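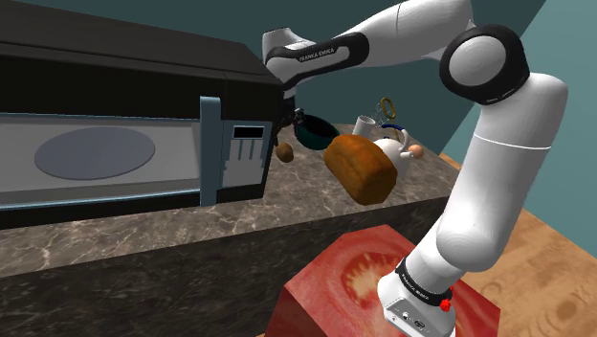 According to one reviewer of the first Hernix report, a robot which learns in a kitchen made by a computer learns mostly the habits of the computer, and the authors should have said so on the first page. The remark is often repeated in discussions of the method, and the later versions of Hernix were in part written as an answer to it.

Hernix is a method for training and testing robot arms on household tasks in simulation. It belongs to the family of imitation learning methods, in which a control programme (the policy) is learned from recorded demonstrations. What separates it from most methods of the family is the treatment of objects that have no role in the task. In Hernix these objects are called bystanders. Their position, shape and surface are changed between one demonstration and the next, while the recorded path of the arm is kept as long as it remains free of collision.

The method was developed at the Kourkoulas laboratory and is distributed together with Brultesia, a set of simulated kitchens.

Name
The name Hernix has no meaning as an abbreviation. In early drafts it was written in capital letters, and some papers still write it in this way. Brultesia was at first the name of a single kitchen and was extended later to the whole set.

Background
Policies trained from demonstrations are known to pay attention to things that do not matter. If a certain bowl stands beside the microwave in all the recordings, the policy may use the bowl to find the microwave, and when the bowl is taken away the arm reaches to a wrong place. The effect is usually called spurious correlation. A common remedy is to collect more demonstrations in more varied rooms, but this is slow work, also in simulation, where a person must still guide the arm through each task.

The Kourkoulas group started from the observation that in many recordings the arm passes only through a small part of the room. Everything outside that part can be exchanged and the recording stays valid. Each demonstration can therefore be used many times, with new pictures and the same movement.

Procedure
A Hernix training set is prepared in 4 steps.

In the first step a person records demonstrations in one kitchen of Brultesia. The standard number is 30 for each task. The arm is a simulated model with the Franka Emika name on its forearm, and it is mounted on a fixed block next to the counter. The base does not move during a task.

In the second step the space swept by the arm and the gripper is calculated for every demonstration. A margin is added to this space, and the result is called the corridor.

In the third step bystanders are placed. They are taken from a library of food and kitchenware, such as bread, eggs, cups, bowls, teapots and whisks, and they are put on the worktop outside the corridor. They may overlap each other in the view of the camera. They may also stand very near to the gripper, and the authors advise not to avoid such cases, as they are the most useful for the training.

In the fourth step the surfaces are changed. Walls, floor, worktop and furniture receive textures from a common collection, and the choice is not restricted to what a real kitchen would contain. A food texture can be applied to a piece of furniture. The microwave, or whichever appliance belongs to the task, keeps its shape and its place, but its colours may be altered.

After these steps the demonstrations are played again and new camera pictures are produced. The policy is trained on the new pictures with the old movements.

Tasks
The tasks in Brultesia concern doors, drawers, knobs and the moving of small objects. The microwave task is the one most often used in publications. The arm begins above the worktop and must take hold of the vertical handle and pull the door to a given angle. It is considered difficult because the handle is narrow when it is seen from the side, and because the worktop near the appliance is a natural place for bystanders.

Results
In the main experiment of the report, policies trained with Hernix opened the microwave in 85 per cent of the trials with bystanders not used in training. Policies trained on the same demonstrations without changes fell below half. When the worktop was left clear, the difference between the two groups was small.

A second experiment separated the effect of the objects from the effect of the surfaces. New surfaces without new objects gave a small improvement. New objects without new surfaces gave a larger one, but these policies remained sensitive to the colour of the wall. The authors recommend to use both.

The Buddale group repeated the microwave task with its own demonstrations. It confirmed the order of the results, although the numbers were lower. The difference was attributed to a wider corridor margin, which kept the bystanders too far from the handle.

Criticism and limits
The method is valid only when the bystanders do not influence the movement. If a person would normally push a cup aside before reaching for the handle, the recording with this cup cannot be made from a recording without it. Hernix has no means to invent the additional movement, and such tasks must be demonstrated in full.

The physical quality of the placement has also been discussed. In version 1, objects were dropped from a low height and the recording began before they had settled, so that cups and bowls could be tilted at the start. Version 2 offers a waiting time before the recording, which is switched off in the default settings.

The transfer to real arms was not part of the original report. Buddale has described a trial on a real worktop, but only for the drawer task.

See also
Domain randomisation
Imitation learning
Data augmentation
Robot manipulation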